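Ein Lob der Viertelstunde vor dem ersten Griff

Wer mit Roboterarmen arbeitet, redet gern über Modelle, Trainingsdaten und Erfolgsquoten. Ich rede lieber über Schrauben. Seit dem Frühjahr betreue ich in unserer Werkstatt die Zelle, die wir intern Trillora nennen: ein Tisch, zwei Arme, Kameras an den Greifern und eine fest montierte, die alles von außen sieht. Die Aufgabe ist Geschirr. Teller vom Tisch nehmen, aufrecht in ein Abtropfgestell stellen, den nächsten holen. Und je länger ich das mache, desto überzeugter bin ich, dass die schönste Arbeit an so einer Anlage die Pflege ist.

Das klingt nach Hausmeisterromantik, ich weiß. Aber man lernt eine Maschine nirgends so gut kennen wie beim Einrichten! Man fährt die Greifer langsam auf und zu und hört dabei hin. Man legt den Finger an die Kamerahalterung und merkt, ob sie Spiel hat. Man wischt die Linse ab und wundert sich, wie viel Staub in einer Woche auf so ein kleines Glas passt. Kerstin Hellwig, von der ich die Zelle übernommen habe, hatte dafür eine handgeschriebene Liste mit 12 Punkten am Schaltschrank kleben. Ich habe sie abgetippt und nur einen einzigen Punkt geändert, und selbst darüber haben wir noch gestritten.

Der wichtigste Punkt auf dieser Liste ist der Blick durch die Greiferkamera. Vor jedem Lauf rufe ich das Bild auf und sehe nach, ob beide Finger unten hineinragen, wie sie sollen, und ob Tischfläche und Gestell so darin liegen, dass der Arm damit etwas anfangen kann. Verdreht sich die Halterung auch nur ein wenig, verschiebt sich alles, was das Modell über die Welt zu wissen glaubt. Dann greift der Arm mit großer Sicherheit daneben, und man sucht den Fehler tagelang in der Software.
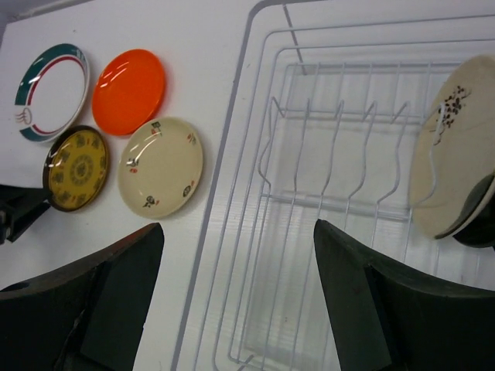

Genau so ist es uns ergangen. Im November hatten wir eine Phase, in der der rechte Arm die Teller regelmäßig am Rand verfehlte, immer um denselben kleinen Betrag. Detlef Wiegand hat das Modell neu trainiert, mit fast 3000 Aufnahmen, und es wurde kein bisschen besser. Gefunden hat den Fehler schließlich Hartmut Fröhlich, der eigentlich nur einen Drehmomentschlüssel zurückbringen wollte. Er fasste an die Kamera, sagte »die wackelt«, und damit war die Sache nach zehn Sekunden klar. Eine Schraube. Ich habe sie aufgehoben, sie liegt in meiner Schublade.

Seitdem bin ich dafür, dass jede Zelle jemanden hat, der sie anfassen darf und soll. Damit meine ich eine feste Person mit festen Zeiten und nicht den Kollegen, der zufällig gerade vorbeikommt. Terence Lambert hält dagegen, dass man das meiste automatisieren könne: Referenzbild aufnehmen, mit dem aktuellen vergleichen, bei Abweichung Alarm geben. Damit hat er recht, und das Skript dafür läuft bei uns inzwischen auch. Es ist ein gutes Skript. Es meldet aber erst, wenn sich schon etwas verschoben hat. Eine Schraube, die morgen locker sein wird, spürt man heute mit der Hand.

Viel unterschätzt wird auch die Auswahl der Gegenstände. Bei Flestden, wo ich vorher war, standen zum Testen immer die gleichen weißen Teller auf dem Tisch, sauber gestapelt, Neuware aus dem Karton. Das lief prächtig, solange man nichts anderes hinstellte. Wir nehmen Geschirr, wie es in Küchenschränken vorkommt: einfarbig, geblümt, mit dunklem Rand, mit dichtem Muster, glänzend, zusammengewürfelt. Ein glänzender Teller unter hellem Licht ist für die Kamera etwas völlig anderes als ein matter, denn die Spiegelungen wandern mit, wenn der Arm sich bewegt. Ein kräftiges Orange ist leicht zu finden. Creme auf weißem Tisch ist schon schwieriger. Lieselotte Weidemann bringt uns gelegentlich etwas vom Flohmarkt mit, und ich freue mich jedes Mal wie ein Kind, wenn ein Muster dabei ist, an dem unser Modell sich die Zähne ausbeißt.

Und dann die Kabel. Ach, die Kabel! Über sie könnte ich einen eigenen Aufsatz schreiben. Ein Kabel zur Greiferkamera muss lang genug sein, dass es jede Bewegung mitmacht, und kurz genug, dass es nirgends hängen bleibt. Wir führen es in einem weiten Bogen vom Greifer weg und lassen es außen herunterlaufen.
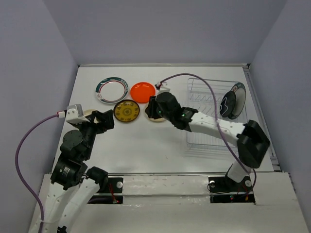 Bei jedem Umbau fahre ich deshalb beide Arme einmal von Hand durch ihre äußersten Stellungen und schaue nur auf die Kabel, auf sonst nichts. Zieht es am Stecker? Streift es das Gestell? Liegt es irgendwann dem anderen Arm im Weg? Das dauert keine 10 Minuten, und ich halte es für die beste Zeit des ganzen Tages. Man sieht dabei Dinge, die man gar nicht gesucht hat. Einmal war es ein Bolzen in der Montageplatte, der sich gesetzt hatte, ein andermal ein Gestell, das nach dem Putzen ein Stück zu weit hinten stand.

Zwei Arme an einem Tisch sind übrigens mehr als die doppelte Arbeit. Jeder muss für sich stimmen, und dann müssen sie zueinander stimmen. Wir kalibrieren sie nacheinander und lassen sie danach denselben Punkt auf der Tischplatte anfahren, erst links, dann rechts. Liegen die beiden Ergebnisse mehr als 3 Millimeter auseinander, fangen wir von vorn an. Kerstin fand das kleinlich. Ich finde es großzügig.

Was ich mir wünsche: dass in den Berichten über solche Anlagen ein Absatz über die Einrichtung steht. Wie waren die Kameras befestigt, wie oft wurde nachgezogen, wer hat wann die Linse geputzt? In unserem Projekt Tulska führen wir darüber ein Heft, ein richtiges aus Papier, und es hat uns bei der Fehlersuche schon öfter geholfen als jedes Protokoll auf dem Server. Wer eins anfangen will, kann gern bei uns vorbeikommen und hineinschauen, die Schrift ist allerdings meine.

25. September 2025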